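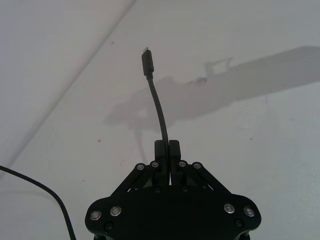

Thin black cable, connector end up. Black housing, short collar where the cord goes in, flat silvery tip of the USB-C kind.

Cables and Chargers: Gallery Page 3
Photos and notes by Gisela Carrasco

The electronics shelf at the Dellville lending room is the part of the collection people ask about most, so it gets its own pages here. The first two cover wall chargers and power strips. The third is for loose cables, the thin ones that go out in coat pockets and come back in a different bag. We went through the whole cable drawer in January and ended up with 23 that are fit to lend.

Looking at the plug

Most returns get sorted by the plug, so that is the end to look at first. A USB-C plug is flat and narrow with rounded ends, and it goes in either way up. Older phones and a lot of cheap lamps use Micro-USB, which is smaller and has a wider side and a narrower side. If you are not sure which one you need, bring the device along and we will try it at the desk.

The metal tip should be straight. A tip that leans even a little will usually still charge something, but it wears out the socket on the other end, and we would like borrowers to get their devices back in the same shape they left home in. Bent ones go in the scrap tin by the door.

The collar

The short sleeve behind the housing is called a strain relief. It takes the bending when the cord gets tugged to one side. Cables with a split collar are pulled from the drawer. Please don't wrap them with tape and put them back. Eugeniusz Gajewski found several like that during the sort, and under the tape the cord had already opened up.

Thin cords and thick cords

A thin cord is easy to carry and fine for earbuds, a bike light or a phone left on the nightstand. For a laptop, ask for one of the thicker ones marked with a green dot. Those are rated for 100 watts. You can't tell the rating from the plug, and plenty of cables have nothing printed on them at all, so go by the dot. No dot means phones and small things only.

Color tells you nothing. Most of ours are black, and two black cables side by side can be quite different inside.

Coiling

Loose loops, the size of your palm, with one soft tie. Start at one end and let the cord follow the curve it already has. Don't wind it tight around the charger brick or your fingers. Rubber bands go sticky in the drawer over the summer and we have stopped using them.

Borrowing

Cables go out for three weeks and can be renewed once. Each one has a bag with a number on it, and the number matters more than the bag. If the bag is lost, tell us the number when you return the cable and we will make another. If the cable is lost, bring any working one of the same kind.

The Trinville branch has its own drawer and its own numbers. Cables borrowed there can be dropped off here, but it may take a while before they show up as returned.

Next page: adapters and extension cords.
Previous page: power strips.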